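Student project log, August, bench 8, kitchen task

Picked up at 14:30 after the Candumia build finally finished. Same job as before: green cooking pot, glass lid, one egg, two arms. The club wants the whole egg routine ready for the Tisora open day and I'd quite like it not to be embarrassing! We've got 145 recorded runs in the folder so far and the lid is still where most of my swearing happens.

The knob is the awkward bit. It's round and smooth and if the tip comes down at a slant it wants to skate. I've been fiddling with the approach angle (again) and left the grip force where it was.

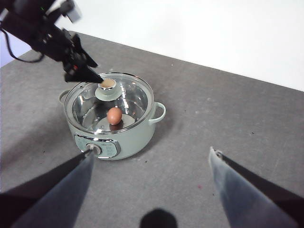 Toprak channel, later on: try slowing the last bit of the approach before you touch the force at all, we lost ages on our lids by squeezing harder and harder. Fair enough. I dropped the approach speed to 25 per cent and put a note in the settings file so I don't wonder about it next month.

Next, the part with the lid off and the gripper down at the rim. I'm less worried about this one, but the arm moves briskly there and I want more clearance over the metal edge. Bumped the waypoint up a touch, saved it as nulurar_rim_b, and then of course loaded the old one and had to start over. Label your files, me.
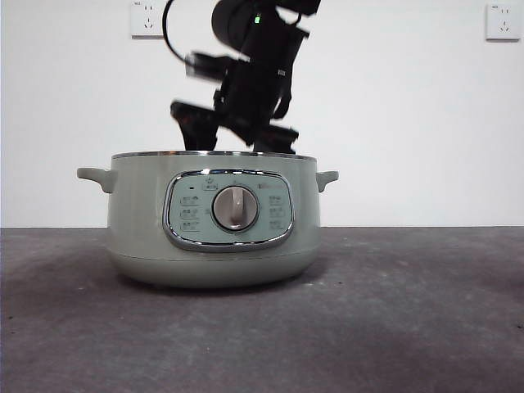
Do we have to retrain if the pot gets moved? Only if it goes outside the patch of table we've recorded on; small shifts should be covered by the runs we already have. I've put that on the first page of the log too, as it comes up at every club meeting.

Went back to the lid after tea. With the slower approach I'm keeping the wrist tilt and bringing both fingers in together. Started a fresh folder for these so they don't get mixed up with the earlier lot (run 2573 onwards, don't ask about the numbering, it was like that when I joined).
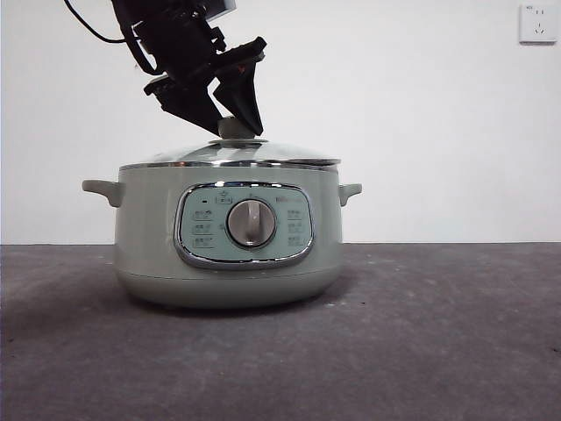
Gripper at the lid knob, pot on the bench.

To do: back up the folder, check the cable loop for rubbing, ask Candumia about the log viewer crashing, buy eggs.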